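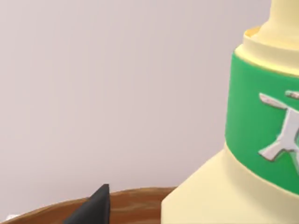 Simulated bottle task: gripper finger, round-edged wooden surface, cream bottle with green label.

Nuvar Tabletop Kit
Item 274 | Ships from Brurnport

The Nuvar is a bench-mounted arm and gripper for people who would like a machine to clear the table, and who have the patience to wait while it thinks about it. It comes with the Protent simulator, where you can practice on rendered bottles before you let it near your own.

What it does now
Picks up a single bottle from a clear surface and puts it down somewhere else. Moves cups, if they are dull and have straight sides. Lines things up at the back of a counter with a fussiness we have come to enjoy.

What it does on a good day
Sorts bottles by label color. Puts caps in a bowl. Wipes a table in long strokes, missing the same corner each time.

What it does not do
Dishes. Laundry. Anything in a drawer. Anything your kids have been holding. If you're shopping for a housekeeper, please keep your housekeeper.

About the bottles
A bottle with a tapered body sounds easy and is a pain. The fingers want two parallel sides, and a slope gives them neither. Protent lets you try a grip at the label, at the collar or down on the flare, and see which one your settings can live with. Pale bottles against pale walls are included in the set, and you should run those first. Everyone starts with the bright ones and gets a false sense of how the month is going.

In simulation a dropped bottle costs nothing. On the bench, start with empties.

Specifications
Reach: 70 cm
Payload: up to 13 oz, gripper included
Practice scenes in Protent: 112
Mount: clamp or bolt-down
Fingers: dark gray, replaceable, sold in pairs
Noise: less than a blender, more than a cat

From the shop floor
"We have it moving empties off the end of a packing bench. It's slower than I am and it doesn't take lunch, so by four o'clock we're close to even. I still do the full ones." Lai-ching Kao, Cheng Bottling Supply

In the box
Arm, gripper, one spare pair of fingers, clamp, power supply, Protent license for one computer, printed quick start guide. The table is yours to find.

Returns
Unopened kits only. Spare fingers are not returnable once fitted. Orders placed before April ship with the older clamp, which works fine but squeaks.

Page updated Monday, November 14, 2022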